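Lévesque finishes second stage of move off its own servers

October 9, 2020

Lévesque, the regional insurance group, has moved its claims handling and document storage systems out of its own data center and into a hosted cloud service, closing the second stage of a project that started last year. The policy administration system, the oldest and largest of the group's applications, is still running on company hardware and will be the last to go.

The group had two server rooms when the project began. The smaller one was shut down over the summer after the lease on the building came up for renewal. The larger one, at the Trernside office, will stay open until the policy system has been moved and has run through a full month-end close in its new home.

In all, 24 applications were on the original list. After a review, the IT department decided that 17 of them should be moved more or less as they were, with new operating system versions where the old ones had gone out of support. The other seven were either retired or replaced by subscription software. Among those retired was an agent commission tool written in the late 1990s, which had been kept alive on one physical machine and had no working test copy.

Most of the work in the second stage went into the claims system. It exchanges files every night with repair shops, adjusters and two banks, and each of those connections had to be tested again from the new network addresses. Several partners only accept traffic from addresses on an approved list, and getting the lists changed took longer than moving the database. The cutover was put back twice for this reason.

Okov, the consulting firm hired to run the migration, copied the claims database to the cloud ahead of time and kept it in step with the original. On the cutover weekend the old system was set to read-only on Friday evening and the new one was opened to staff on Sunday afternoon. The help desk logged 13 tickets on the following Monday, most of them about printer mappings and saved passwords. One ticket concerned letters going out with the wrong branch address in the footer, and a corrected template was in place the same day.
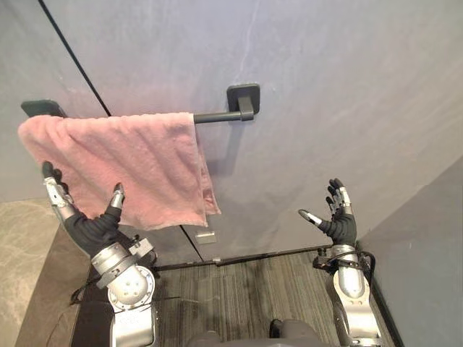
What happens to the data if the cloud provider has an outage?

Copies of the claims and document databases are kept in a second region, and a separate backup is written every night to storage held under a different account. The IT department has tested a restore from both. The restore from the second region met the target the group has set for claims work. The restore from the nightly backup is slower and is meant as a last resort.

Costs are being tracked month by month. The first bills were higher than planned, largely on account of test machines left running overnight and on weekends. These are now switched off on a schedule, and any machine without an owner's tag is reported to the department head at the end of the week. Reserved capacity has been bought for the claims database only. The department wants to see several months of normal use before committing to anything else.

Staff access has changed as well. All 2423 user accounts were moved to single sign-on, with a second factor required from outside the office. Accounts that had not been used in a year were disabled first, and a handful had to be turned back on for people returning from leave. Outside adjusters sign in through a separate portal and do not have accounts on the internal directory.

The third stage covers the policy system and the reporting warehouse that draws from it. Bolia, the vendor of the policy software, has certified its current release for cloud hosting, but Lévesque is one version behind and must upgrade before the move. The upgrade is planned for December, outside the renewal peak. A date for the move itself will be set once the upgrade has been signed off by the finance and underwriting departments.

Branch offices do not need to do anything at this point. Bookmarks to the old claims address will keep redirecting until the Trernside room is closed.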